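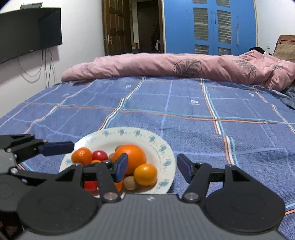
Can machines do chores yet?

melahat_c
I've been following home robots since the first vacuums and I think we're finally close! My bar is tidying a bedroom without me in it. Picking up fruit, socks, cups, whatever got left out, and putting it back where it goes. Fold a quilt and I'll throw a party.

torquewrench70
Close on a bench, sure. Our shop tried a Joto arm on bin sorting in September. 182 parts in a row without a drop, then it spent 20 minutes fighting one rubber gasket.

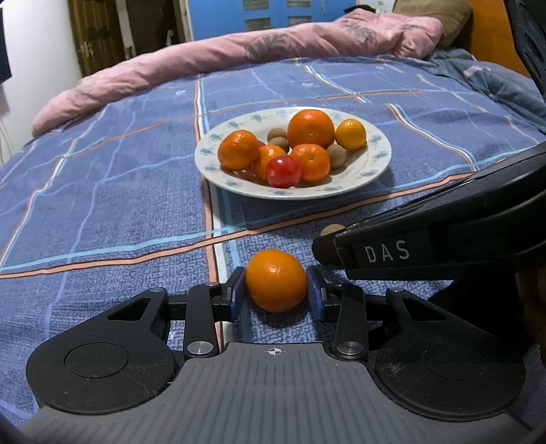
melahat_c
Gaskets are mean, I'll give you that :) But soft and round stuff is exactly what I'm excited about. A mandarin sitting on a plaid bedsheet, with a blue finger pad on either side of it, is a harder job than it looks: the sheet gives, the peel gives, and the fruit would love to roll away. Two years ago I wouldn't have bet on any of it.

lorkano_fan
Disagree. One mandarin is easy. Show me a full plate, with little tomatoes tucked in among the oranges, and nothing squashed.

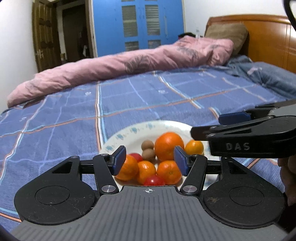

And then do it again tomorrow with different fruit on a different bed. A chore isn't a single pick. My mother clears a table while talking on the phone, and that's the level I want before I pay for anything.

torquewrench70
^ this. Though I'd take slow. If it needs nearly 70 tries to learn a new cup, fine, let it practice while I'm at work.

melahat_c
Slow is fine with me too! Run it all night.

Comments (2)

pinar_d: Would love one for laundry. Just the socks, even.

oldlathe: Call me when it sweeps up chips.

Contact | © 2026 Lumico Boards | Back to top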